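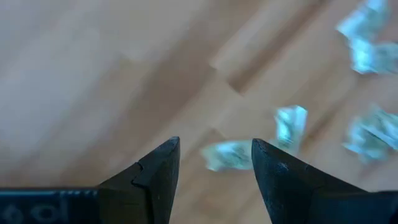

3. Floors in the Study Homes

3.1 Selection of rooms

The survey covered 235 rooms in two neighborhoods, Urnton and Bárány. A room was included if it had a wooden floor over most of its area, if people used it daily, and if the household agreed to leave furniture in its usual place for both visits. Kitchens and entry halls were accepted on the same terms as living rooms and bedrooms. Rooms with wall-to-wall carpet laid over boards were left out, even where the owner offered to lift a corner, since the wear we wanted to record happens on the exposed surface.

Most of the Urnton rooms are in apartment buildings put up within a short span of years, and many still have the floor that was laid when the building opened. The Bárány homes are older and more mixed. Several have boards of two different ages in one room, usually where a stove was taken out or a wall was moved. We treated such a room as a single floor for the household interview and as two surfaces for the wear record.

The first round of visits took place in April and the second in the fall. Levente Bakos and Ildikó Vass made the first round together. Krisztina Bozsik replaced Vass for the second round in Bárány. To keep the records comparable, Bozsik repeated nine of the spring visits using the original forms before starting on her own list.

3.2 What was recorded

Each floor was divided into patches, and each patch was given one line on the record sheet. A patch is any area that looks and feels the same throughout and differs from what surrounds it. Patches therefore vary a great deal in size. The strip in front of a kitchen sink may be a patch, and so may the whole middle of a bedroom. We considered using a fixed grid, as Kozma had done in her earlier work on stair treads, and dropped the idea after the pilot rooms. Grid squares cut across the edges of rugs and the paths between doors, and the resulting averages hid the very differences that the residents pointed out to us.

In total the sheets list 917 patches. For each one the visitor noted the following:

Color, compared with a set of painted cards held flat on the boards. The cards run from cream through tan and honey to dark brown.

Direction of the boards in relation to the nearest window and to the main line of walking.

Condition of the finish, in four grades: whole, dulled, broken, gone.

Seams, noted as closed, open, or filled. Where seams were filled, the filler was described if the resident knew what it was.

Marks, with a short note on shape. Scratches, dents, rings, and stains were kept apart.

Cover, meaning anything that stood or lay on the patch at the time of the visit or had been moved away within the past year, according to the household.

The color cards caused more trouble than any other item. A board seen from the door with the light coming across it can look two cards paler than the same board seen from the window. After the first dozen rooms we settled on a rule that the card is read from directly above, with the visitor's back to the main source of daylight and the ceiling lamp off. The early rooms were read again under this rule, and only the second readings are used here.

3.3 Pale patches

Of the differences within a single floor, the most common is a patch that is plainly lighter than the boards beside it. Residents had a ready explanation for most of these, and the explanations fall into two groups.

The first group involves cover. A rug, a chest, or a bed shields the boards from daylight, and when it is moved the shielded area shows. The edge is usually sharp. It follows the outline of the object and pays no attention to the seams, so that a single board may be pale for half its length and brown for the rest. Whether the covered area comes out lighter or darker than its surroundings depends on the wood and on the finish. In the Urnton rooms it was usually lighter, as the old varnish there has yellowed in the open areas. In Bárány, where many floors were oiled or left bare, we found cases of both kinds, sometimes in the same house.

The second group involves replacement. One or more boards have been taken up and new ones put in. Here the edge of the pale area runs along the seams and across the board ends, and the patch is close to a true rectangle. Residents often did not know when the repair was made. In several homes the present household had believed the patch to be the mark of some earlier piece of furniture until the visitor showed them that its edge and the seam were the same line.

We also recorded a small number of pale patches that fit neither group. Some of these appear to be boards that were lighter from the start and were laid without sorting. Wood from one delivery can vary a good deal, and a floor layer working fast will not always mix the boards. A single pale board among honey-colored ones, with the same finish and the same wear as its neighbors, was entered as "original variation" unless the household told us otherwise. Bozsik and Bakos disagreed on four of these cases. All four were left in the record with both readings.

3.4 Wear along paths

Every household was asked to walk through the room as they would on an ordinary morning. The visitor drew the path on a plan and then compared it with the patches already listed. The order matters, and the sheet was laid out so that the patches had to be complete before the path was drawn.

In living rooms the path and the dulled finish agreed well. The match was best in rooms with two doors, where people cross from one to the other, and poorest in rooms where the furniture had been rearranged within the past two years. In those rooms the worn line often ran under a sofa or straight into a bookcase. One resident in Bárány could name the decade in which the table had stood by the other wall, and the finish at the old position supported her.

Board direction had a clear effect on how wear was noticed, though a weaker one on how much wear there was. On floors where people walk with the boards, scratches lie along the grain and are hard to see from standing height. Where the path crosses the boards at an angle, the same scratches catch the light, and households described these floors as being in worse shape than their finish grades suggest. Rooms with boards laid on the diagonal were the most likely to be called worn by the people living in them. Only a few such rooms were in the sample and we do not draw a general conclusion from them.

Seams along a path tend to darken. Dirt is pressed into them and the edges of the boards lose their finish first. Of all the items on the sheet this was the one that residents most often wanted to discuss, mainly to ask how it might be cleaned. Visitors were told to answer only after the form was complete, so that talk of cleaning would not color what was said about use.

3.5 Care

Households reported their own cleaning habits in a short interview. Sweeping was the most frequent task in both neighborhoods. Damp mopping came next, and the amount of water used varied more than any other habit we asked about. Some residents wring the cloth until it no longer drips, while others pour water onto the floor and push it toward a drain or a doorway. Open seams were more common in homes of the second kind, but those homes were also older on the whole, and our sample does not let us separate the two.

Two products were named often enough to be listed by name. Kiltato is a paste wax sold locally in tins, and Bilance is a liquid polish that goes on with a cloth. Floors kept with the wax had fewer patches graded "gone." The wax is more work, however, and the people who use it also reported moving their furniture more often and putting felt under the legs. We take the result as a description of careful households and not as evidence about the wax.

Rugs were treated as part of care as well as cover. Many residents said that a rug had been bought to protect the boards, and some said it had been bought to hide them. The two answers were recorded separately. In the second case the patch under the rug was usually already dulled or broken when the rug was put down, and the boards around it were often in better condition.

3.6 Checks on the record

Ye-seo Noh checked the sheets against the room plans and returned those with missing entries to the visitors. Most gaps were in the notes on seams. They were filled on the second visit where possible and otherwise left blank. A patch with a blank entry is counted in the totals but not in the comparison of seams.

To test agreement between visitors, 600 patches were graded a second time by someone who had not seen the first grade. Agreement was high for "whole" and "gone" and lower for the two grades between. Most of the disagreements were a single step apart. Where they were wider, the cause was nearly always the light, and the later reading was kept if the earlier one had been made with the lamp on.

The record was closed on Oct 8, 2023. Changes reported by households after that date, including one full refinishing in Urnton, are not included in the tables in Section 4.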